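Bin Clearing with a Two-Finger Gripper: Project Report
Nuvov Team, Tirdale Robotics Course

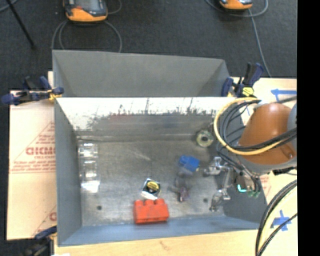 Figure 1. Work cell with mixed objects in the main bin and the gripper lowered among them.

1. Purpose

The team was asked to program an industrial arm to pick mixed small objects from a metal bin and move them to an adjoining bin. The task continues work begun in April by the Grelutier team, which used identical blocks only.

2. Setup

Both bins rest on a wooden work surface and are held by clamps. Positions on the surface are marked with blue tape. The object set includes a red-orange block, a small black package with a yellow label, a ring-shaped roll and a long transparent plastic item. Members placed the objects by hand before each run, following a printed list of starting positions.

3. Method

Each run allowed 9 pick attempts. A pick was counted as successful when the object was released inside the second bin. The team completed 200 attempts with the original grasp program and more than 100 with the revised version, which lowers the approach speed near the bin walls. Logs are stored in the course archive under project number 1002.

4. Results

The block was the most reliable object in both versions. The transparent item caused the most missed grasps, as the vision software often placed its edges incorrectly. Glare from the bare metal added false detections. Objects lying close to a wall remained difficult, and two runs were stopped when a finger touched the side of the bin.

5. Further Work

The Jiang team will take over the cell next term. A matte liner should be tested before any further changes are made to the grasp program. The cable loop at the wrist should also be shortened, and the speed limits in the revised version should remain in place until the new team has completed its safety review.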